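September, bench notes, after tea

Pose tracker still losing its place over the pale board. Aurel Stoica's theory on Monday's branch was exposure, mine was the feature matcher, and we have now each spent a morning proving the other man partly right.

Replayed the worst run through Vundavero with the exposure locked. Drift over the board fell, then came back as soon as the gripper tipped forward and the bright patch filled the middle of the view. The matcher asks for 200 features per frame and over bare wood it gets 11, most of them on the dark smudges down the centre. So our state-of-the-art localisation is currently navigating by dirt.

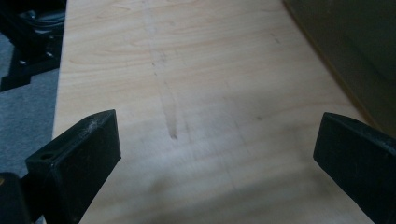 Tried masking out the fingers, which I had assumed we already did. We did not. The mask file was there, beautifully drawn, and loaded by a function that nothing calls. With it wired in, the tracker stops deciding that the fingers are a fixed part of the world and that the world is therefore not moving. Frame 361 used to be where it fell over; it now gets past that and falls over somewhere more interesting.

Ecaterina Filip suggests leaning harder on the inertial data whenever the feature count drops below a threshold. Sensible. I set it to 30 by feel and will pretend later that there was a sweep.

To do:
Move the mask call into the loader and write a test for it.
Ask Ecaterina for her noise values, mine are copied from an old config with no author.
Rerun the 5 bad sequences overnight.
Do not wipe the board until the rerun is done.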